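Shares 58 | Comments 3

The long way round to a good pair of fingers

Saturday, February 1, 2020

Veronika Stöckli makes coffee before she talks about grippers, and she makes it slowly, which gives a visitor time to look over the shelf behind her desk. It holds more fingers than anyone could reasonably need: stiff ones, floppy ones, a few printed in a yellow so loud she has turned them to face the wall. "I can't throw them out," she says, setting down two mugs. "Every one of them taught us something, even if the something was only that I should have gone home earlier that day."

Stöckli runs the end-effector work at Zakberg, and for most of the winter she and her colleague Igor Domański have been comparing hand-held grippers. A person carries the tool by its handle, picks things up with it, and a camera mounted on the tool records what the fingers do. Later on, the same fingers go on an arm. The question the two of them set out to answer sounded simple enough when they wrote it on the whiteboard in the fall: which fingers should be on both?

"We thought it would take us a couple of weeks," says Domański, who has pulled up a chair by now and is eating the cookies that were meant for me. "Veronika had a spreadsheet. It was a lovely spreadsheet."

The spreadsheet had 120 rows, one for each combination of finger, pad and object they meant to try. They started with a rigid pair from Ziółkowski, which Domański had used in an earlier job and was fond of, and moved on to a softer ribbed pair that bends around whatever it touches. The rigid ones were wonderful with boxes, he says, and he would still choose them for boxes. Then came the small things, the pens and bottle caps and slippery little magazines that people leave lying around, and there his loyalty began to wobble.

"With the stiff fingers you have to be right," he explains, pinching the air over the cookie plate. "You come in a hair too low and you're pushing on the table, and you feel it all the way up your wrist. With the ribbed ones you can be a little bit wrong. The finger gives, and you go on with your life. I was against them for a month, you should write that down. I said they looked like something from a swimming pool."

Stöckli laughs at this for quite a while. She admits she was won over early, mostly because her own wrist isn't what it used to be, and a finger that forgives a clumsy approach also forgives a tired one. But she didn't want to choose on comfort, so they kept going through the rows, each of them doing every pick with both pairs and writing down the misses.

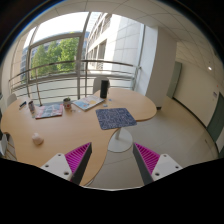 The misses, she says, turned out to be the best part of the whole exercise. A thin booklet lying flat was hard for everybody. You can slide it to the edge of a table and take it from there, and that's what a person will do without being asked, but then you have taught the arm a trick that needs an edge. "So do you allow it?" she asks. "Igor says yes, of course, that's how people pick up a magazine. I said no for a long time. Now I say yes on Mondays."

They went back and forth about the camera too. The first lens they tried, from Bilora, gave a nice flat picture, easy on the eyes, but it lost sight of the table whenever the hand came in close. The wide lens they use now bends everything like the back of a spoon, and Domański says it made him a bit seasick when he first sat down to review the recordings. He got used to it. What he likes is that both fingertips stay in view, with plenty of the room around them, so that when a grasp goes bad he can usually see where the hand was headed.

I ask about numbers, and Stöckli gets up to find her notebook. On the final round, with 100 picks for each pair, the ribbed fingers missed 3 and the rigid ones a good many more, though she won't let me print how many until she has repeated the test with fresh pads. "The pads were worn on the one set," she says. "It wouldn't be fair to them." She says it as one might speak of a relative.

There is still the matter of controllers. The arm they have now runs on one from Stollasum, and it closes the fingers faster than any person would, so a soft finger that behaves beautifully in the hand can buckle when the motor takes over. Domański has been slowing it down bit by bit and hopes to have a setting he trusts by March. Stöckli would like to try a second controller next to it, and has already started a new spreadsheet.

"A small one," she says, and Domański reaches for the last cookie.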